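3.2 Montaje de la celda y tarea de clasificación

La plataforma se preparó en el taller del instituto Cervantes como parte de la asignatura optativa de robótica, en la que los estudiantes trabajan por equipos durante un trimestre. Cada equipo recibe la misma mesa, la misma pinza de dos dedos y el mismo juego de cubos de colores, y debe programar la secuencia completa de recogida y depósito. El código de partida procede del proyecto Ullasano y se entrega sin las rutinas de agarre, que los estudiantes escriben desde cero.

La tarea básica consiste en llevar un cubo hasta el recuadro negro de la mesa y soltarlo dentro de sus límites (Figura 3). Un intento se considera válido si el cubo queda apoyado por completo en el interior de la línea - basta con que una arista la pise para anotarlo como fallo. El tiempo máximo por intento es de 40 segundos.

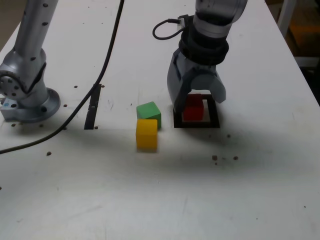

Figura 3. Pinza abierta sobre el cubo rojo, dentro del recuadro de destino. A la izquierda del recuadro, los cubos verde y amarillo.

3.3 Registro de los intentos

Entre octubre y el final del curso se registraron 3235 intentos, de los cuales 2611 cumplieron el criterio anterior. Los equipos anotaron en una hoja común el color del cubo, la versión del programa y el motivo del fallo, cuando lo hubo. Los intentos interrumpidos con la parada de emergencia se contaron como fallos.

Las categorías de error se acordaron con los propios estudiantes tras las primeras sesiones: agarre descentrado, contacto con un cubo vecino y depósito fuera del recuadro. La segunda categoría dio lugar a más discusión, ya que algunos equipos preferían separar los cubos antes de empezar y otros resolvían el problema cambiando la orientación de la pinza. Ambas estrategias se admitieron y se analizan por separado en la sección 4.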